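Elusthorpe bench: the gripper fault, your questions

What went wrong?
The arm stopped letting go. It would pick up a cup, put it where it belonged, and then keep hold of it with the conviction of a toddler. The log has 2,040 placements and 61 failed releases.

Was anything damaged?
One cup and a fair amount of pride. The bench is set with light plastic and a part-filled water bottle, so the worst likely outcome is a mop.

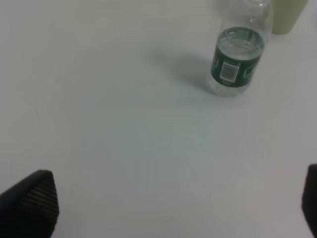
Wrist view: open fingers, with the green-labelled bottle ahead.

Was it the vision system?
We blamed it first, as is traditional. The wrist view was fine. The fault was in the Celow gripper driver, which read a slow release as a completed one and cheerfully moved on to the next step.

Why is stacking the worst case?
A cup set down inside another one has very little room to wriggle. If the fingers hang on while the arm lifts, both cups may come up together.

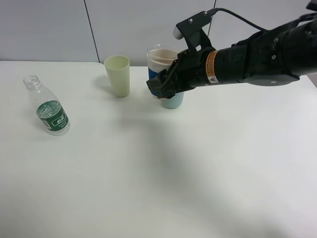
SAFETY AND STOPPING

Can I pull the cup out by hand?
No. Press the stop, wait for the Umico controller to show idle, then use the manual release. A gripper that looks stuck is still powered — the warning label on the wrist is there to be read.

Is it fixed?
Mostly. The new driver waits for the fingers to report open before the arm lifts. Nineteen failures came from a worn cable, which no driver was ever going to cure. Kerekes are sending a replacement in August.

May I run it overnight?
Nice try.

Last updated 2026-07-15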